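食器の片づけ・テーブル整理スタッフ(短期)募集

株式会社オルケオ(Orkeo)では、一般住宅のダイニングで食器の片づけとテーブルまわりの整理を行う短期スタッフを募集しています。期間は12月の1か月間です。経験は問いません。ふだん家でしている片づけができれば応募できます。

仕事の内容
・食後のテーブルから鉢、椀、カップ類を下げる
・大きさの違う器を重ねてまとめ、流しまたは棚へ運ぶ
・テーブルクロスとビニールカバーを拭く
・電気ケトル、マグカップなど卓上に置いたままにするものを所定の位置へ戻す
・椅子を戻し、床に落ちたものを拾う

作業は2人1組です。1人が器を重ね、もう1人が受け取って運びます。途中で役割を交代します。

勤務場所
Wanハウス(2階ダイニング、台所)
最寄りのバス停から徒歩4分。駐車場はありません。自転車は玄関脇に置けます。

勤務時間
午前の部 9時30分~12時30分
午後の部 13時30分~16時30分
どちらか一方のみの勤務も可能です。両方入る場合は、間の1時間が休憩になります。昼食は各自で用意してください。1階の部屋で食べられます。

待遇
時給1,776円。交通費は実費を支給します(上限あり、面接時に説明)。支払いは翌月の銀行振込です。エプロンは貸与します。

応募資格
・18歳以上の方
・器を両手で持って階段を上り下りできる方
・週2回以上入れる方
・日本語または英語で簡単なやりとりができる方
左利きの方も歓迎します。爪の長い方は、勤務日までに短く切ってください。指輪と腕時計は作業中に外していただきます。

作業について
テーブルは円卓です。バラ柄のレースクロスの上に透明のビニールシートを敷いています。表面がすべりやすいので、器は引きずらず持ち上げて動かしてください。
器は磁器の大鉢、金属の浅い鉢などで、素材も大きさもそろっていません。重ねるときは大きいものを下にします。磁器どうしを重ねる場合は間に布巾をはさみます。縁に傷のあるものを見つけたら、そのまま担当者に渡してください。割った場合の弁償はありません。

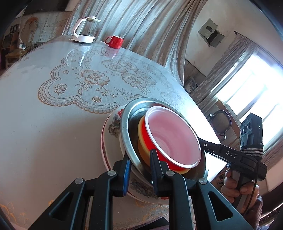 円卓と器(磁器の大鉢に金属の鉢と赤い鉢を重ねたもの)。奥は電気ケトルとマグカップ。

カーテンの開け閉めは担当者が行います。窓側の椅子は荷物置きに使わないでください。

応募方法
氏名、連絡先、希望の時間帯(午前・午後・両方)、入れない日を書いて、オルケオの応募フォームから送ってください。履歴書は面接のときに持参してください。写真の貼付は不要です。
面接はWanハウスで行い、所要時間は30分ほどです。そのあと台所と2階を見ていただきます。結果は採否にかかわらずメールで連絡します。
定員になり次第、受付を終了します。

担当
採用 Chia-jung Hsueh(シュエ)
現場 Mwajuma Rugemalira(ルゲマリラ)
勤務内容の質問は現場担当へ、給与と交通費の質問は採用担当へお願いします。電話での受付は10時から16時までです。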